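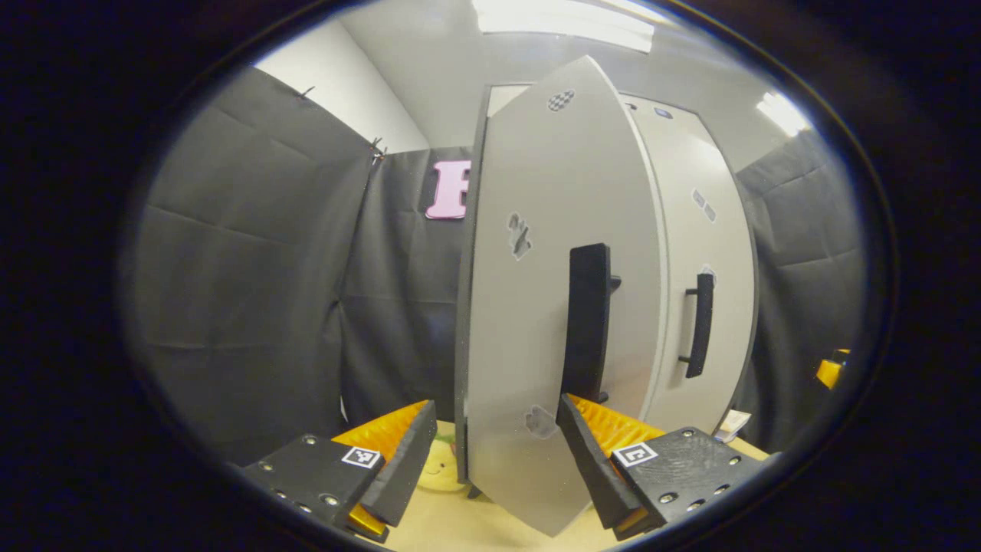 So why am I still skating the little ledge spot behind Penetti at my age? Because I finally got my kickflip back in March and I'm not letting it go again!

Went out at 7 this morning, before the shop opened. New Wevard wheels, still weirdly loud. I gave myself 50 tries at the backside tailslide and landed 14 — best day so far (sketchy ones included, my diary, my rules). Hip is sore. Tomorrow I want to try the bank over at Benia if it stays dry, and I need grip tape.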